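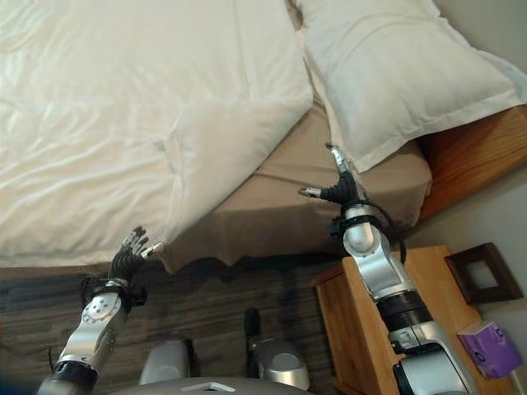 Bed task, left hand going for the edge of the duvet.

27th June

Bed making all day again. I drove the robot for the morning block and most of the afternoon, and I'm writing this with my right wrist propped on a cushion.

The task sheet is short. Pull the duvet up over the fitted sheet, get it straight, put the pillow flat at the head of the bed. I could do it at home with my eyes half shut. Through the headset and the two handles it's a different job. I have to decide which hand goes first, where exactly the fingers close, how high to lift before I pull. If I lift too little the cloth drags on the mattress and slides out of the fingers. If I lift too much the whole thing swings and I can't see past it.

The duvet is the hard part. It's white and a bit shiny, and in the headset the folds all look alike. I kept closing the left hand on what I thought was the hem and coming up with nothing. By the middle of the morning I had a method, which was to go in low, where it hangs down toward the floor, and close on the hanging part. There is a shadow under there that gives me some idea of depth. On top of the bed I have nothing to judge by. I wrote this on the sheet for the next operator. Last week someone wrote "use the shadow" on the same sheet and I didn't understand it until today.

The tan fitted sheet is no trouble as long as I leave it alone. Twice I brushed it with the right hand and it rode up at the corner, and then the episode has to be thrown out because the starting state was supposed to have it on properly. I marked both as discards. The Drallar software asks for a reason and the list still doesn't have one for that, so I picked "other" and typed it in.

We got 88 good episodes between the two of us on shift, which brings the bedroom set to 2670. The target was set in February and I remember thinking it was a silly number. Okabe wants the remaining ones with more variety in how the duvet starts out. So far we've been resetting it more or less the same way, thrown back to one side, and when they ran the trained policy at the Ziladton office it did fine with that and then stood there when someone had left the duvet in a heap in the middle. I'm not surprised. I wouldn't have known what to do with it either if I'd only ever been shown the one kind.

So from tomorrow the resets come off a list. One of them is a heap, one is hanging off the foot of the bed, and one is folded in half the wrong way. The resets will take longer than the episodes. I do the resets when I'm not driving, and I've made and unmade that bed so many times now that I skipped mine this morning.

The lag was bad after lunch. I move my hand and the robot's hand moves a moment later, and I start correcting for something that has already been corrected. I let go of the handles and waited, which is what the Gronidik manual says to do, and it cleared up after we restarted the link. The recordings from that stretch look jerky. I flagged them and left them in for someone else to judge. I don't think we should be teaching it to hesitate like that, but I've been told before that some hesitation is useful and I don't know enough to argue.

I tried something new with the pillow in the last hour. Up to now I've been pinching it by the near corner, and it flops over and I have to go back for it. Today I used two hands, the right one on top and the left one pushing from the side, so that it slid down flat. It took 3 tries to get a clean one. After that it was quicker than the corner way, but only when the duvet was already out of the road, so the order of things matters. I asked whether we're allowed to change the order partway through a set. The answer was yes, as long as it's noted. I noted it.

The nightstand makes me nervous. The right arm comes up past it on nearly every episode and I can't feel where the elbow is. In the headset I watch the hand, everybody does, and the elbow goes wherever it goes. I had one light bump. The tissue box moved and I put it back. I want a strip of tape on the nightstand to show where the box and the picture frame belong, so I'm not guessing at each reset. I'll bring a roll tomorrow.

Sessions are supposed to be 60 minutes and then a break. I went over on the second one because it was going well, and I paid for it. The wrist was stiff by the end and I was gripping the handles much too hard. The handles don't care how hard I squeeze past a certain point, the robot's fingers only close so far. I know that and I still do it every time the cloth starts to slip.

Supper was soup. I did some laundry and folded the sheets, and caught myself picking up the fitted one low, by the hanging edge, and waiting a second before I pulled.

Tomorrow: tape, wrist brace, new reset list, ask about the discard reasons again.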